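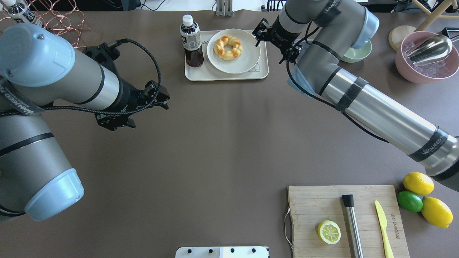
2 min read

Speaker notes, student robotics night, September 13, 2025

OK, hi everybody! I'm Coralie Cosgrove, I'm one half of the lemon tea team, and the other half is Ashton Mahuika, who is running the slides (wave, Ashton).

Wait for the door to close. Then start with the assignment.

Our class had to pick a kitchen job and teach it to two arms. Most teams went for stacking cups. We picked iced lemon tea, mostly since I drink a lot of it, and we named the project Tister before we'd written a line of code. That should tell you how we work.

So you need tea, ice, citrus, and something to mash the citrus with. Ashton wanted a snack on the tray too. I said no, he said a cafe would do it, and the pastry stayed in.

Talk about the scoop here. The scoop ate most of April! Ice slides, the handle sits at a new angle every time, and a two-finger gripper wants things to stay where you left them. We drove the arms by hand for 342 practice runs and kept notes on every one.

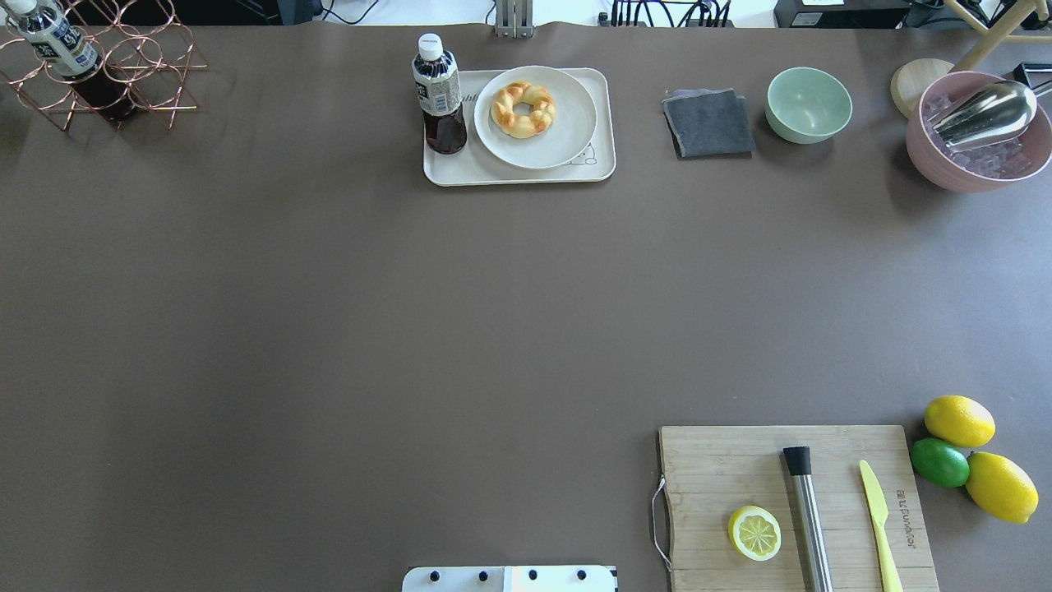
Then there's the muddler, which I thought would be the easy part (ha). It's skinny, it's shiny, and if you grab it too high it swings. Our fix was to grip lower and go slower. Ashton will want to explain the math. Give him 2 minutes, no more.

Say the bit about the Hirosden room: we only had it after classes, so each session began with putting everything back in its spot, lemons included. If you're starting a project like this, write down your layout on day one. We did it on run 26 and I still regret that.

Questions next. If someone asks about cutting the lemon, say we're working on it and point at Ashton.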